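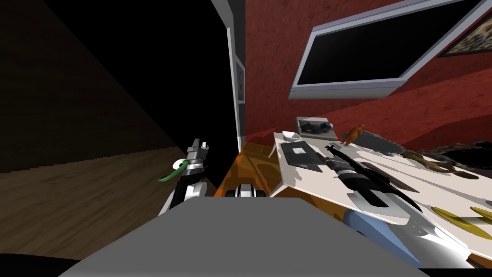 Wood moves across the grain far more than it moves along it, and most of the rules for laying floors follow from that fact. A board takes up moisture from the air until it reaches balance with the room, and it gives moisture back when the air dries. The change in length is small enough to ignore in ordinary work. The change in width is not. A plank floor in warm brown tones, with its boards running toward the back corner of a room, will therefore push and pull mainly at right angles to the lines between the boards, and the gap at the wall has to be sized with that direction in mind.

The amount of moisture held in a piece of wood is given as a percentage of its dry weight. A board at 9 percent holds nine parts of water by weight for every hundred parts of dry wood. This figure is called the moisture content. It should be measured in the boards and in the subfloor before any fastening is done, and the two readings should be compared. A single reading from the top of a stack says little about the boards at the center of it.

Air is described by its relative humidity. At a relative humidity of around 50 percent and normal indoor temperature, most flooring species settle close to the 9 percent figure given above. The settling takes time, and thick boards lag behind thin ones. Finishes slow the exchange – they do not stop it.

Naledi Maluleke's survey of houses in the Keltau district is used throughout this chapter. It covered 142 rooms, all with solid boards laid over timber joists, and recorded gap widths at the end of the heating season and again in September. In 23 of the rooms the boards had cupped, meaning that the edges stood higher than the center. Cupping is a sign that the lower face holds more moisture than the upper face. Sanding a cupped floor flat before the two faces have evened out will leave it crowned later, with the center of each board higher than its edges.

The way a board is sawn also matters. Flat-sawn boards move more in width than quarter-sawn boards of the same species, because movement along the growth rings is greater than movement across them. Section 2 gives the method for working out the expected change in width from the moisture readings and the sawing pattern. Section 3 deals with fasteners and the spacing of joists. Glued floors are left to the next chapter, apart from a short note on the Plekov method at the end of Section 3.

Last updated: September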